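Caderno da oficina – célula Kerkar, bancada 2
Quarta-feira, 8h40

Cheguei e a célula estava parada com erro de curso na garra. O registo marca a falha no ciclo 257, ao fechar. Reiniciei o controlador Sikora, fiz o homing e o erro voltou à terceira tentativa, portanto ligação solta não me parece.

Desmontei os dois dedos. O esquerdo tinha folga na base: o parafuso rodava à mão. Limpei as roscas, pus trava-roscas médio e voltei a apertar em cruz. No direito o aperto estava bom, mas já que estava aberto levou o mesmo tratamento. Zero da garra refeito com o calço de 15 mm. Guardei o ficheiro antigo na pasta Selton, para o caso de ser preciso voltar atrás.

Depois do almoço, câmara do punho. O offset que lá estava era de antes da troca do suporte e desviava o ponto de pega para a direita. Nova calibração com 19 poses, resíduo aceitável. A seguir pus os objetos de teste na mesa e levei o braço à pose de observação.
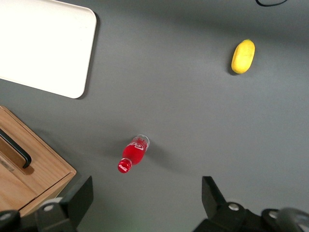 Vista da câmara do punho: garrafa de Coca-Cola deitada, acima do vão entre os dedos.

Com o offset novo corri a sequência de pega na garrafa, velocidade a 48 %. Fechou sem erro de curso. Repeti com o objeto amarelo e também fechou, embora a pega tenha ficado descentrada – a forma oval foge um pouco quando o primeiro dedo encosta. Não mexi na força, prefiro ver isso com a célula descansada.

Por fazer:
– verificar o aperto dos dedos outra vez na sexta, com o trava-roscas bem curado
– pedir à Erent parafusos de reserva, a caixa está no fim
– rever a folga do cabo junto ao punho com o braço todo esticado
– apagar a calibração velha do arranque automático, senão volta a carregá-la

Deixei a célula ligada em modo manual, velocidade limitada. Quem pegar nela amanhã faz homing antes de tudo.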